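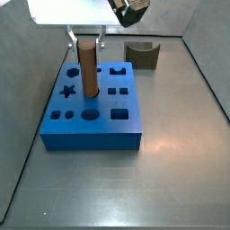
Gripper does not let go after insertion, force limit trips

Print this page | E-mail this page

Posted by lenix_cell

Hello all. Our arm puts wooden-toy style shapes into a foam block, the usual sorting task. The cylinder goes into its round hole without problem. Then the fingers should open, but they stay closed, the arm pulls up and takes the foam with it. After this comes a protective stop. It happened 15 times in 2,113 cycles, always with the cylinder. Air pressure is normal. What should I check first?

Posted by Stolow

Change the gripper, these ones are all bad after one year.

Posted by nuttall_bench

I had the same fault in July. Please look at whether your program waits for the "open" signal or only for a timer. Mine waited 15 ms and the arm was already moving — too short for the fingers. Make it wait for the signal, and stop the program if the signal does not come. Also, keep your hands outside until the arm is fully stopped. A foam block that hangs from the fingers can drop when you reset.

Comments

Helleo: Same here, it was the timer.

lenix_cell: Thank you, I had a timer of 22 ms. Changed it, now I am testing.

This site uses cookies. By continuing you accept our cookie policy.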